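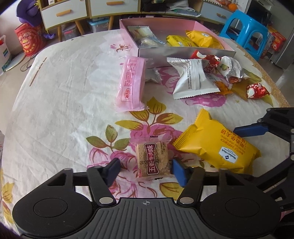 Arrangements for the Household Snack Box

2018-05-08

The following sets out the arrangements by which this household keeps, shares and replenishes its box of individually wrapped snacks. Several readers requested a fuller account after the previous entry on the linen cupboard, and the present entry is intended to meet those requests.

The box

The receptacle in use is a pink gift box with a silver inner lining. It entered the household as the packaging of a present from Delorme, and was retained on account of its lining, which wipes clean with a cloth. Two alternatives were considered over the winter. A biscuit tin proved too narrow for the larger packets, and the lidded basket from Gristier admitted crumbs to the weave. Both have been reassigned, the tin to buttons and the basket to gloves.

Emptying and sorting

The contents are turned out on to the dining table at regular intervals. The table is first laid with the peony cloth, the white one with large pink flowers and olive and mustard leaves. It is an everyday cloth and is not ironed for the purpose. Readers who objected to its creases on a previous occasion are advised that the position remains unchanged.

Items are then sorted by character. Savoury goods are separated from sweet, and cakes from confectionery. This division requires some attention in the case of small imported packets, where the appearance of the contents is not a reliable guide. A tan, flaky cake in a clear wrapper would be placed by most people among the sweet things. The dark red label reads 五香牛肉味, five-spice beef flavour, and the packet belongs with the savoury. A visitor at the New Year took one with a cup of milky tea in the expectation of almond. It has since been the practice to read out the label before offering the box to guests.

Boiled sweets and other small candies are permitted to remain mixed. An attempt was made to classify them by fruit, and was abandoned.

Order of packing

Packets are returned to the box in a fixed order. Square pastries and foil-wrapped cakes go in first, on the left, as they hold their shape and support their neighbours. Yellow snack packets follow in the middle and to the right. Long items, such as the bar in the translucent pink wrapper, are laid across the top once everything else is in place. Bags with crimped ends are flattened gently by hand and slid down the side.

The Member's Mark waffle sandwich has been the subject of discussion. Its package is large in relation to the others, and if it is placed in the box the lid cannot be closed. It has been determined that the waffle sandwich shall be kept on the shelf beside the box, and shall be regarded as forming part of it for all purposes, including the rule on taking turns.

Taking turns

Each member of the household may take one item after the evening meal. An item once unwrapped may not be exchanged. Foil and wrappers are to be put in the kitchen bin directly and are not to be returned to the box, where on past occasions they have given a false impression of plenty. The last packet of any kind is to be offered round before it is eaten.

Dates

The date on each packet is checked during sorting, and anything with little time remaining is moved to the top. On many of the smaller packets the date is printed close to the seal and is easily lost in a fold. Reading glasses should be brought to the table at the outset. Packets on which no date can be found are eaten first.

Replenishment

Supplies are obtained principally from the grocer at Grorotgate, whose upper shelves carry a good range of single cakes and savoury pastries. The smaller shop on the Zeminov road is used for candies, which it sells loose by weight. A purchase of 300 grams is sufficient to fill the gaps between larger items. On the last visit the scale showed 154 grams and the bag was accepted as it stood, the queue being long.

No more than 13 new items are to be brought in on any one trip. The limit was introduced last September, following a period in which the sideboard could not be used for its proper purpose.

Correspondence on the storage of crackers has been received and will be dealt with in a separate entry. The peony cloth is to be washed at forty degrees, with like colours, and dried on the line.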